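The Zundel Materials Office has run its cardboard return program for four years. In February its director met with this bulletin to discuss what the office has learned, what it has stopped doing, and why the program will expand to the Kozan district in the coming season.

The director came to the office from the regional library system, where the work included arranging book transfers between branches. "Libraries have always used the same boxes over and over," the director said. "I had never worked in a place where a box was thrown away after one trip. When I arrived I assumed there was a rule behind it, and I spent my first month looking for the rule."

There was none. Under the arrangement then in force, all cardboard collected in Zundel was flattened, baled and sent to the mill at Redum. The office now sorts it first. Boxes in sound condition are set aside and offered to local businesses at a fixed low price, and the remainder continues to Redum as before.

## Early difficulties

The first year did not go well. The office had leased a storage hall with space for 2,000 flattened boxes and filled it before a single regular buyer had signed on. Damp entered through the loading door, and much of the stock had to be baled after all.

"We collected first and looked for customers second," the director said. "I would not do that again. I went to the board in the spring and told them so, and they were more patient with me than I had expected."

The office then reduced its intake to five standard sizes. Buyers had complained that they could not plan around mixed lots, and a pottery studio in the Otell quarter had returned a full delivery on those grounds. The studio is now among the program's steadiest customers and takes its boxes in lots of 1,000.

## What makes a box fit for reuse

Asked how staff decide which boxes to keep, the director described a short inspection done by hand. The corners are pressed, the bottom seam is checked, and the box is opened and closed again. Surface marks and old labels do not matter.

"People look at the print on the side, and they think a clean box is a good box," the director said. "I look at the fold lines. A box can be spotless and have no strength left in it."

Residents are asked to cut tape with a blade instead of tearing it away — torn tape takes the top layer of paper with it — and to keep boxes indoors until collection. The director acknowledged that the second request is difficult for households in the Otell quarter, where many apartments have no storage. A covered drop-off point is under review there. Its location has not been settled, and the director declined to name the sites being studied.

On cost, the director was direct. The program does not yet pay for itself, and the price charged to buyers would have to rise before it could. "I am not in favor of raising it this year. Shops have just begun to trust the supply. If we change the terms now, they will go back to ordering new, and we will have taught them that it was the safer choice."

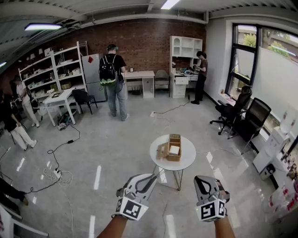

The expansion to Kozan will bring in more boxes from workplaces, and the office intends to issue separate guidance for them. Workplace boxes, the director explained, are often kept in use for months as open containers before anyone thinks of returning them. A brown box left open on a small round table, with its flaps raised and one loose piece of cardboard leaning out at the side, is a familiar sight in such settings. "I would want to feel the corners before I gave an opinion on a box like that," the director said. "A loose flap goes in the bale. The rest may still have a few trips in it." The guidance will be sent to Kozan employers before collections start, and the office will accept written comments on the draft until then.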